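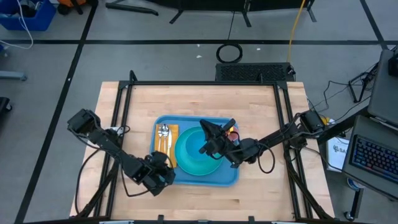

Figure 6. Tray setting with folded napkin, cutlery, plate and bowl.

4.2 Tray layout and how much gets eaten

The second part of the study looked at the tray itself. Earlier work on ward meals has mostly dealt with the food (portion size, temperature, choice of menu) and with staffing at mealtimes. Layout gets a line or two if anything. Gulley found that older patients left more food when the main dish was crowded by packets and cups, but that was one ward, one fortnight, and the trays were not all the same size. Stanance repeated it on two wards and saw a weaker effect. Neither recorded where the cutlery was put.

We recorded lunch and supper only. Breakfast was left out as most patients at both sites have it at different times and often not from a tray at all. In total 351 meals were logged, over 14 days in March, by ward hosts using a one-page sheet. Weighing was done before serving and again on collection. Drinks not weighed. Soup was weighed with the bowl and the bowl weight taken off afterwards.

Two layouts were compared. In the "open" layout the napkin and cutlery are to the left and the bowl and plate to the right, nothing wrapped. A fork, spoon and knife set out side by side on a folded napkin, as in Figure 6, is the cutlery arrangement we mean by this. In the "packed" layout the same three pieces come rolled inside a paper napkin and sealed with a sticker, placed across the top of the tray. Food, portion and serving time were the same in both. Wards swapped layout after the first week.

The coloured crockery question came up early on. Begović argues that strong plain colours help people with poor sight to find the edge of the plate, and that white food on a white plate on a white tray is the worst case. We agree with the general point but could not test it here - the Drellow site had already changed over to coloured plates and the other site had not, so colour and site are tangled together. Results are given by site for that reason and should not be read across.

Findings. Patients given the open layout left less of the main dish at both sites. The gap was larger at supper than at lunch. For soup there was no clear difference at Drellow and a small one at the other site, which may just be down to the soup (lentil twice in one week, not popular). Pudding was eaten almost regardless of layout.

Time to first mouthful was noted for a smaller group of patients who ate without help. Here the difference was plain. Rolled cutlery was often left unopened until a member of staff came past, and in several notes the host wrote that the patient had started with their fingers or with the teaspoon from their own cup. Hosts were not asked to record this, so it's likely to be under counted. One host wrote only "couldn't get sticker off" on four sheets in a row.

Stacking the bowl on the plate was raised by staff at both sites as a problem. It saves room and catches drips, but the plate underneath can't then be used for anything else, and a few patients tried to lift both together. We did not log stacking as a seperate item and should have. Where the bowl was served stacked, bread tended to end up on the napkin or on the tray surface.

Limits. The hosts knew which layout was in use, no way round that. The sheet had no box for patients who were asleep or away from the bed, and these meals were marked as "not eaten" in the first few days, then corrected by hand by Ekua Addo after checking against ward notes. A full meal was taken as 800 grams for planning but real portions varied more than we liked. No patients needing puréed meals were included, nor anyone being fed by staff throughout.

Cost is covered in Section 5. In short, laying out loose cutlery takes kitchen staff longer per tray, and the rolled sets are bought in ready made, so any saving from less wasted food has to be set against that.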